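Aurel Filip Does Not Want to Hear About Your Yield

Aurel Filip keeps a folder of fund brochures on his desk, and when I ask why he still reads them, he says it's for the footnotes. He spent years on the bond side at Kornden before going out on his own, and these days he writes a letter to a small list of clients, most of them retired, most of them tired of being sold things. I had gone to see him about covered call funds, the kind that hold a basket of stocks, sell options against them and mail the income out every month. I own a little of one myself, which I told him up front.

"Then you're going to enjoy this less than I am," he said.

His complaint starts with the word income. A covered call fund collects a premium for giving up some of the gain on what it owns. The premium is real money. But Filip doesn't like seeing it printed next to bond coupons and dividends as though the three were cousins.

"A coupon is what somebody owes you for lending to them," he said. "A premium is what somebody pays you to take the other side of a trade. You've sold something. If I sell my garage and put the check in my pocket, I don't go around telling people I have a high-yielding house."

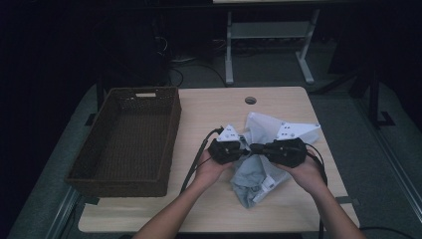 I put the usual defense to him, which is that many people who buy these funds don't care about the label. They want a check they can spend and they don't want to sell shares to get it. He nodded through most of this, and then asked me what I thought happened to the share price over time when the market fell hard and came back fast.

The answer, as he lays it out, is that the fund takes nearly all of the fall, cushioned a bit by the premium, and then has its gains capped on the way up, month after month. Do that a few times and the base that produces the income gets smaller. He pulled out a sheet he had drawn up for a client who held the Gelico Monthly Premium fund. It showed two columns, distributions and share price, and no commentary.

"He asked me what it meant and I told him to subtract," Filip said. "He called me back in July. He'd been getting a chunk of his own money every month and paying a manager to send it to him."

I pointed out that one fund over one stretch doesn't prove much. There have been flat, choppy markets in which selling calls beat simply holding the stocks, and anyone selling these products will have the chart ready. Filip agreed with that more readily than I expected. He has no quarrel with the strategy as such, he said, and he has run it himself. His quarrel is with the brochure.

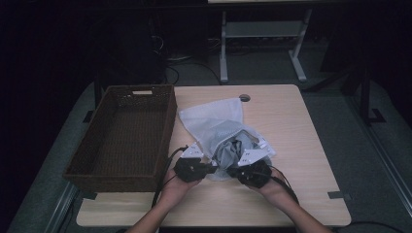 The brochure he dislikes most at the moment comes from Umis, which quotes a distribution rate on the front page and total return on page 6. The two numbers are a long way apart. I asked whether it wasn't up to the buyer to turn to page 6.

"Sure. And it's up to me to read the back of the ticket at the parking lot," he said. "They know where people stop reading."

I had also spoken with Crisóforo Cuevas, who helps run options strategies at Jitaru and has heard these objections many times over. Cuevas thinks critics like Filip compare the wrong things. A retiree isn't choosing between a call-writing fund and a perfect, patient holding of the index, he told me by phone. "He's choosing between our fund and panicking. If the monthly check keeps him in his seat through a bad year, he's better off, and I can live with giving up some upside for that."

It's a decent argument, and I'd be happier with it if it came with evidence. I asked Cuevas whether Jitaru had looked at how long its shareholders hold on, or whether they sell less in downturns than owners of plain index funds. He said the firm had "a strong sense" of it. I asked for the numbers behind the sense and was told they weren't something the firm shared.

When I passed this along, Filip laughed for some time.

He has a few questions he wants people to ask before they buy, and they aren't complicated. How much of last year's payout came from option premiums, how much from dividends, and how much was return of capital? How far above the market price does the fund sell its calls, and on how much of the portfolio? What did the fund do in total over a full cycle, next to the same stocks with nothing sold against them? He doesn't count a 3-year record as a full cycle, and he is suspicious of any fund whose history happens to start right after a crash.
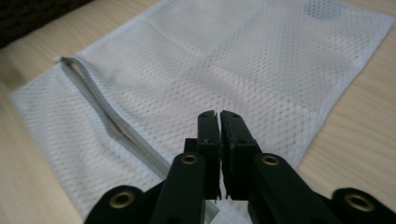
Return of capital is the one that trips people up. It can be a harmless tax classification — Filip was careful to say this twice — and on some option funds it tells you very little about whether the payout was earned. The way to find out is to look at what happened to the net asset value after the checks went out. If it held steady or grew, fine. If it shrank year after year, the label doesn't matter much.

Fees got a shorter hearing. The fund we spent the most time on charges 127 basis points, which he called "a lot of money to sell calls on stocks everybody already owns." He thinks a careful person with a brokerage account could do a plain version of it at home, though he doesn't recommend that to most of his clients, and one he did recommend it to got bored and quit after 4 months.

So who should own these things? I expected him to say no one. He said someone who expects a dull market, understands what is being given away, and holds the fund in an account where the tax treatment doesn't bite. He has met a few such people. They tend not to be the ones who bring up the yield first.

I asked what he'd do with my own small position. He wanted to know what I had paid for it, what it was worth now, and what it had paid me in between. I had the first number and the third. He slid a pencil across the desk and waited while I looked up the other one on my phone.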